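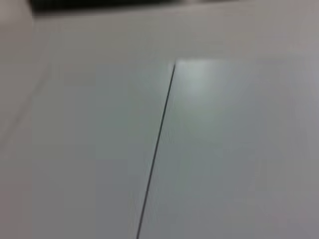
Search this blog
Type and hit enter

A slow weekend in Vudside

I had been meaning to write about Vudside since August, and then the boiler went, and then there was the business with the car, so I'm sorry to those of you who asked (and thank you for asking!). It's a river town, small enough to cross on foot before your coffee has gone cold, and most people only see it through a train window on the way to Villalba. I'd done the same myself more times than I like to admit.

We stayed two nights in a room over a bakery in the Vilik quarter, the older part of town on the far bank. I should warn you that the bakery starts work at four in the morning. I didn't mind, as I'm a poor sleeper anyway and there are worse things to lie awake to than the smell of rye bread, but my other half took a different view and wore a woolly hat to bed both nights, pulled right down over the ears.

The thing to do first is walk up to the Oserov steps. There are 23 of them before the first landing, and then a good many more that I was too puffed to keep track of. At the top you get a long wall to sit on and the whole town laid out below, with the river going round it in a loop and the allotments running down to the water. We had it to ourselves apart from a man eating a pear and a very old spaniel. I'd go up early, before the sun gets round, and take something to sit on as the stone is cold.

The market is under the railway arches and packs up by noon, so don't dawdle over breakfast the way we did. We got there in time for the last of the plums and a cheese I still think about, quite crumbly, a bit like Wensleydale but with more of a tang to it. I bought 500 grams, which sounded sensible when I said it and looked enormous once it was wrapped. It came home in my handbag and the handbag has not been the same.

In the afternoon it rained, so we took the number 22 bus out to the end of the line and back again. I know that sounds like a daft way to spend a holiday, but I do it everywhere I go and I've never been sorry. You see the schools and the garden centres and people's washing, and you get a seat in the warm. This one goes past the old rope works and along a lovely stretch of poplars, then turns round in a lay-by next to a café with a tin roof. We had soup there, with dumplings, while the driver had his break at the next table, so at least we knew it wouldn't leave without us.

A few odds and ends for anyone planning a trip. The footbridge to Vilik shuts when the river is high, and the way round by road takes up to an hour on foot, so ask at the station before you set off with a suitcase. Most cafés wanted cash. The little museum was closed for its roof, which was a shame as I'd read there was a good collection of butter moulds, and I do like a butter mould.

We caught the slow train home with the cheese between us on the seat. I've already asked the bakery about the spring, and they've promised me the room at the back.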